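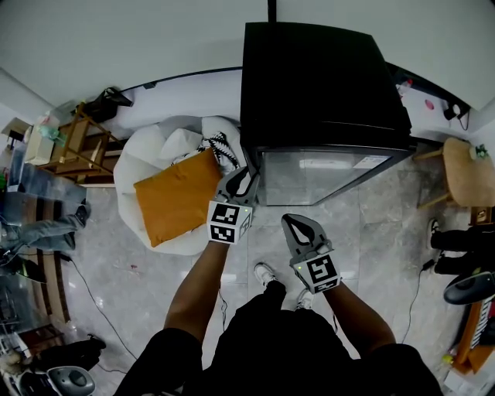 Rovico ハンドグリッパー学習キット(左右2個組・クラブ向け)

ロボット部の顧問の先生方から「腕のついたロボットは高くて買えないけれど、つかむ動作の勉強はさせたい」というご相談をたくさんいただいて、ようやく形になったのがこちらのキットです。両手にはめて使う手持ち式のグリッパーで、生徒さんが自分の手で開いたり閉じたりしながら、家具や家電のある普通の部屋で課題に取り組めます。グレーのツメは先が細くなっていて、輪のような穴が開いています。白いキューブの各面には位置を読み取るための白黒マーカーを印刷しました。

開発にあたっては、Ladwood校のロボットクラブのみなさんに8月いっぱい試作品を使っていただきました。顧問のRochelle Hutchins先生によると、最初の一週間はクッションをつまむだけで大騒ぎだったそうで、それが夏の終わりには413本もの動作記録がたまり、秋のFladonau杯の学生部門にそのまま持っていかれたとのこと。私たちまでうれしくなってしまいました!

生徒代表のJanelle Lumanlanさんからは「ケーブルをもう少し長くしてほしい」という声が届き、製品版では178cmに延ばしています。(長くなったぶん足に引っかけやすいので、床をはう部分は養生テープで留めてくださいね。)

セット内容
グリッパー本体 左右各1
接続ケーブル 178cm 2本
予備マーカーシール 18枚
授業用ワークブック(日本語)1冊

対象:中学生以上
ケーブル長:178cm
品番:3055

マーカーの面は指の脂で曇りやすいので、活動のあとに乾いた布でさっと拭いてからしまってください。シールが傷んだときは、古いものをゆっくりはがして同じ番号のものを同じ向きに貼ります。向きを間違えると左右の手が入れ替わったような記録になり、Hutchins先生のクラブでも一度、午後の練習がまるまるやり直しになったそうです。

収納ケースはFitzsimmonsシリーズのものがぴったり入ります(別売)。学校やクラブでまとめてお求めの場合はお見積もりをお出ししますので、台数とご希望の時期を添えて、お問い合わせフォームからお気軽にご連絡ください。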